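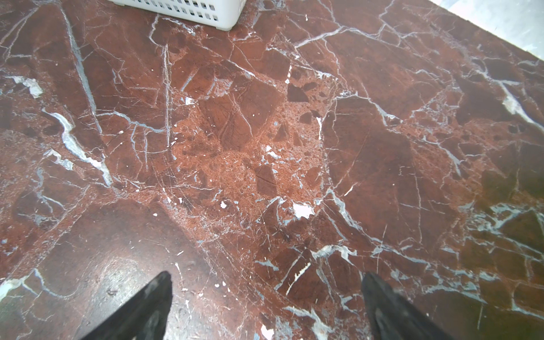 From: Ohemaa Essien
To: calholm-makers list
Date: 07/04/2020
Subject: Re: [calholm-makers] So how was the Dernberg open day?

Hi all,

Osvaldo Gentile wrote:

> I couldn't make it up to Dernberg in the end (car trouble again, don't ask).
> Can somebody who went write up the robot part? I'm mostly curious about
> three things. Did they let visitors drive the arm? Is it the same Wulon
> gripper they had last June, or something new? And was it all running on a
> tidy little lab table, or did they do it for real this time?
>
> Also, was there food?
>
> Osvaldo

Okay, I'll bite. There was food. Samosas, and a lemon cake that went fast, so if you're going next year get there before noon.

They did let us drive! You sign a sheet, you get a short talk about the stop button, and then you have the controls for a few minutes while a student stands next to you looking calm. I was number 13 on the sheet and there were plenty of names after mine, so I waited a good while and ate cake. The controls are a pair of handles that you squeeze to close the fingers. My hands got it right away, my brain took longer. I kept turning my wrist the wrong way and the arm did exactly what I told it, which was embarrassing with a line of kids watching (the kids were all better than me, every one of them).

On the gripper: new one. The old Wulon had those fat rubber pads, remember? This has two slim black fingers that taper down toward the tips, pretty scuffed up by now. I asked about the scuffs and the student said they'd touched down on the floor more times than she wanted to admit. They're really good for thin stuff. I picked up a sock and a paper napkin with them, and I dropped a clothespin three times before I gave up on it. Round things are harder, and I watched a guy chase a plastic egg for his whole turn.

And no, no tidy little table! It was out on the marble, that dark red floor with all the white veins running through it, and the job was to get things off the floor and into a white plastic basket. I thought this was just for show until they put the wrist camera feed up on the big monitor. From up there the stone is so busy that you lose small things in it. There's a speckly patch with tiny white flecks in it, and I went for one of those flecks thinking it was a scrap of paper. It was the floor. Then you get the shine on top of that, a hazy whitish glare where the polish catches the light, and I had trouble telling how far down I was. Osvaldo, you would have loved it, it's everything you were complaining about last year when they used the plain gray mat.

They ran it on its own for part of the afternoon too, no one at the handles. Slower than a person, a lot slower than the kids. It would stop over something and sort of think, then go down. It got the socks nearly every time I was watching. It also closed on bare floor once, very carefully, and carried nothing over to the basket and let go of it, and the whole room clapped.

Somebody asked how much practice it had gotten and they said 2,930 recorded pickups, with 228 of those done on the marble and the rest on mats and carpet. They'd like a lot more on the marble. I believe them.

The Bonsu people had the other half of the hall with their little delivery cart. I only got a quick look. It follows a line of tape and beeps at your ankles, and it was fine, but I wanted to get back in the other line for a second turn. If anyone spent more time over there please write in, I feel bad skipping it.

Couple of practical things. Parking is behind the building and the sign is tiny. The side door is the one with the ramp. If you bring children they can drive the arm as long as they can reach both handles, and there's a step stool. The fingers pinch less than you'd think, I stuck my thumb in there (with permission!) and it felt like a firm clothespin.

I have the handout they gave us with the parts list for the fingers, four pages stapled, and I can scan it if people want it. It says the whole hand weighs less than the old one but I haven't found where it says how much.

Osvaldo, is the car fixed? I still have your soldering iron.

Ohemaa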